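Robótica y automatización | Artículos en acceso abierto

3. Recogida de demostraciones

3.1. Entorno de captura

Las demostraciones se registraron en la nave de preparación de pedidos de Jarnotau, en un pasillo de transferencia que conserva la disposición habitual de la planta. La elección de un entorno productivo frente a una celda de laboratorio responde a los resultados obtenidos con la versión anterior del conjunto, Wolde, cuyas políticas perdían precisión al enfrentarse a superficies brillantes y a iluminación no controlada. En Wolde todas las secuencias procedían de una única mesa con fondo mate, y la red aprendía a localizar el borde del contenedor por simple contraste con ese fondo.

El nuevo conjunto, denominado Drundau, comprende 3000 demostraciones válidas repartidas en 18 configuraciones del pasillo. Una configuración queda definida por la posición de los contenedores respecto a los transportadores, la presencia o ausencia de carga y la altura inicial de la pinza. Dentro de cada configuración se varió la pose de partida del brazo mediante un muestreo uniforme en el volumen accesible, descartando las poses que obligaban a pasar a menos de la distancia de seguridad de un raíl o de una pared lateral. No se modificó la iluminación de la nave ni se cubrieron las zonas con luz intensa del fondo.

3.2. Tareas y protocolo

Se consideran dos familias de tareas. La primera consiste en extraer un objeto de un contenedor y depositarlo en otro situado al lado opuesto del pasillo. La segunda, más breve, se limita a la aproximación: la pinza debe alcanzar una pose previa al agarre sobre el borde o sobre el interior de un contenedor, sin llegar a cerrar los dedos. Esta segunda familia se incorporó tras observar que la mayor parte de los fallos en Wolde se producía antes del contacto, durante la alineación de la muñeca.

Los operadores guiaron el brazo por teleoperación con el controlador Grotel, que transmite la pose deseada del efector y un valor continuo de apertura. Cada operador completó una fase de familiarización cuyas secuencias no forman parte del conjunto. Durante la captura, el operador disponía únicamente de la imagen de muñeca y de una señal sonora de límite articular - la visión directa del pasillo quedaba bloqueada por una mampara. Con ello se pretende que toda la información empleada por el humano para decidir esté también disponible para la política. En pruebas preliminares sin mampara, los operadores corregían la trayectoria a partir de indicios que la cámara no recogía, y el modelo resultante reproducía esas correcciones sin causa observable.

Una demostración se dio por finalizada cuando el operador pulsaba el botón de cierre o cuando transcurría el tiempo máximo asignado a la tarea. Las secuencias terminadas por tiempo se conservaron en un subconjunto separado, que contiene 800 episodios y no se utiliza en el entrenamiento por imitación. Su empleo se reserva para el clasificador de éxito descrito en la sección 5.

3.3. Observaciones y acciones

Cada paso temporal almacena la imagen en color de la cámara de muñeca, las posiciones articulares, la pose del efector y la apertura de la pinza. La cámara es solidaria con la muñeca, por lo que los dedos ocupan una región casi constante de la parte inferior de la imagen. No se aplicó ninguna máscara sobre dicha región. Los ensayos de ablación con los dedos ocultos mostraron una degradación apreciable en la fase de alineación, lo que sugiere que la red utiliza la posición relativa entre los dedos y el borde del contenedor como referencia de distancia.

La acción se codifica como incremento de pose en el sistema de referencia de la muñeca, junto con la apertura objetivo. Se optó por incrementos relativos para que la misma política pudiera emplearse a ambos lados del pasillo sin recalibrar la base. Los flujos de imagen y de estado se sincronizan por marca temporal, y se eliminan los pasos en los que el desfase supera 2 periodos de control.

La figura 2 muestra una observación correspondiente a una configuración con contenedores sin carga. Los contenedores grandes comparten color y geometría, de modo que la apariencia local de un borde no basta para identificar a cuál pertenece. La política debe apoyarse en la estructura del pasillo, en particular en el raíl central y en los transportadores de rodillos, que proporcionan líneas de referencia estables en profundidad.

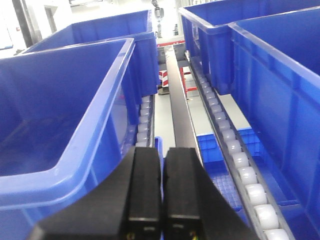

Figura 2. Observación de la cámara de muñeca en el pasillo de transferencia, con contenedores azules vacíos a ambos lados de la pinza.

Dos aspectos de este tipo de observación condicionan el preprocesado. En primer lugar, el plástico de los contenedores produce reflejos suaves en el fondo y en las paredes interiores, que un detector de bordes convencional tiende a interpretar como contornos. En segundo lugar, la caja de superficie perforada situada a un nivel inferior, entre el raíl y los rodillos de la derecha, presenta una textura muy distinta de la de los contenedores lisos y concentra buena parte de los puntos característicos. Para evitar que la red dependa de ella, se aplicó un recorte aleatorio y una perturbación cromática moderada - sin alterar el tono lo suficiente como para confundir el azul con otras clases de contenedor presentes en la planta.

3.4. Filtrado y partición

Todas las secuencias pasaron por una revisión manual. Se rechazaron aquellas con pérdida de imagen, colisión con los rodillos o correcciones de signo alterno durante la aproximación, síntoma habitual de latencia en el enlace. Las pausas prolongadas se acortaron de forma automática, salvo las inmediatamente anteriores al cierre de los dedos, donde la detención forma parte de la estrategia del operador.

La partición entre entrenamiento y evaluación se realizó por configuración completa, nunca por secuencia. Una división aleatoria por secuencias habría situado escenas casi idénticas en ambos lados y sobrestimado la generalización. Las configuraciones reservadas incluyen tanto contenedores vacíos como cargados y mantienen la proporción entre las dos familias de tareas. Los parámetros de normalización de las acciones se calcularon exclusivamente sobre la partición de entrenamiento.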